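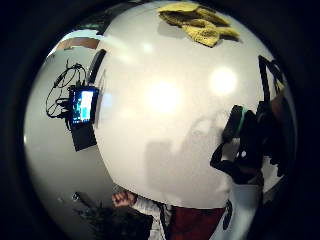
When do tickets for the Skenance concert series go on sale, and how are they sold?

Tickets go on sale at 10 a.m. on the first Monday in June through the Lirkico box office and its website. All seats are reserved, and each order is limited to 4 tickets per concert.

**FOR RELEASE: May 26, 2024**

## Lirkico Presents 18 Concerts in New Skenance Series

Lirkico, the concert presenter based at the Ernow Hall, has set the program for Skenance, a series of 18 evening concerts of chamber and electroacoustic music. The series opens in September and closes in January. All performances take place in the hall's lower auditorium, which seats 210 in its standard layout.

The opening concert features the string quartet Man in a program of works for amplified strings. The quartet will appear again in November with an added percussionist, and in January for the closing concert, where it will give the first performance of a work commissioned for the series. The title and duration of the commission will be published with the final program notes.

"The lower auditorium has a short reverberation time, and that determined most of the programming," said Shu-fen Siu, artistic director of Skenance. "Amplified chamber music needs a room in which the direct sound stays clear. We selected works that had been difficult to place in the main hall."

### Seating and sound

For concerts that use the multichannel loudspeaker system, the mixing position will be moved from the rear wall to the center of the floor. Capacity on those dates is reduced to 200. Seats next to the mixing position have a full view of the stage and are sold at the standard price. Dates with the reduced layout are marked on the seating plan.

The loudspeaker system will be tuned before each concert with the stage set for that evening's ensemble. Doors to the auditorium open 30 minutes before the performance, after tuning is complete. The lobby opens one hour before.

Evening concerts start at 7:30 p.m. and run without intermission unless the program states otherwise. Latecomers will be seated between works. In programs made up of a single continuous piece, late seating is not available, and this is noted on the ticket.

### Subscriptions

Subscriptions to the full series may be ordered from the box office during the week before single tickets go on sale. Subscribers keep the same seat for all dates in the standard layout. Where the reduced layout removes that seat, the box office will assign the nearest available seat in the same price category and send a separate ticket.

Subscription tickets may be exchanged for another concert in the series up to two business days before the performance. Single tickets may be returned for credit within the same period. Wheelchair spaces and companion seats are held in every price category and can be booked by telephone or at the counter.

### Recording

Selected concerts will be recorded for archive use. Recording dates will be posted at the auditorium entrance. Audience members may not make audio or video recordings during performances.

### Press information

Review tickets, program notes and artist biographies are available on request from the Lirkico press office at the Ernow Hall. Requests for interviews with Shu-fen Siu or members of Man should include the name of the publication and the intended date of use. Requests for the opening concert should be received by the end of August.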